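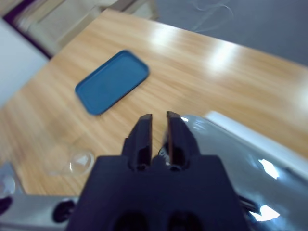 Tania Barua asked in her comments on the draft why the report measures bed slats at all, when most buyers choose a mattress first and the base second. Her point was that a showroom customer lies on the mattress for a few minutes and hardly looks underneath. The point is accepted for the sale. It does not hold for the years after the sale, and sagging complaints are the subject of this project.

1. Background

Retailers often sell one mattress with several bases. The store usually treats the bases as equal, and the warranty card usually does not. Most cards we read set a largest allowed gap between slats, and a few also ask for a centre rail with a leg to the floor on queen and larger sizes. The aim of the project was to find out how much the slat gap changes the sag of a mid-priced foam and spring mattress under a steady load.

2. Materials

Three queen slat bases were bought or borrowed. They are named here by their shop names: Varngate, Vallano and Fourie. The Varngate has flat pine slats screwed to the side rails. The Vallano has curved slats in plastic holders, with a strap down the middle. The Fourie has flat slats joined by webbing and laid loose on a ledge. All three have a centre rail, but the Vallano rail has no leg and was tested both as sold and with a timber block under it.

One mattress, the Bomeck queen, was used for every test. It has a pocket spring core with foam above and below. Using one mattress keeps the cost down but means that wear from early tests carries over into later ones. The order of the bases was changed between rounds to limit this.

3. Method

The load was a set of sandbags on a plywood board shaped to the area of a person's hips. It was placed first at the centre of one sleeping side and then over the centre rail. Sag was read with a steel rule from a taut string running head to foot, before loading and again after 11 hours. The mattress was left bare for a full day between rounds.

A round was one load position on one base. We completed 17 rounds. The plan called for more, but the room was needed for exams in April and the last Fourie rounds were dropped. Slat gaps were measured at both ends and the middle, and the largest value was used.

4. Results

The Varngate gave the least sag in both positions. Its readings were also the closest together from round to round.

The Vallano, as sold, gave the most sag over the centre rail. With the block in place the readings dropped to nearly the level of the Varngate. On the sleeping side the block made little difference. The curved slats flattened under load and two of the holders worked loose during the second round. They were pushed back in and the round was repeated.

The Fourie fell between the other two. Its slats crept along the ledge as the webbing stretched, so the gap under the load grew over the course of a round. A gap measured on an unloaded base is therefore a poor guide for this design. Screwing down every third slat would probably fix it – we did not have permission to drill the borrowed base.

5. Cost

The total spend was $3131 against a budget of $3000. Most of the overrun was delivery, which was charged separately for the mattress and for each base that was bought. The sandbags and board were on hand.

6. Discussion

For this mattress, support under the centre rail mattered more than slat gap. That was not the result expected when the project was proposed. The gap did matter on the sleeping side, but the differences were small and the steel rule is a coarse tool. A dial gauge would be better.

The load was still. People turn over, sit on the edge and get up, and none of that was tested. Heat from the body also softens foam. The figures should be read as a ranking of these bases under this load and should not be used to predict how long a mattress will last.

7. Further work

A second mattress of all-foam build should be run on the same bases. The Vallano should be retested with a proper adjustable leg in place of the block, and the missing Fourie rounds completed. Readings by round are in Appendix A, and the warranty wording is in Appendix B.

Submitted June 2019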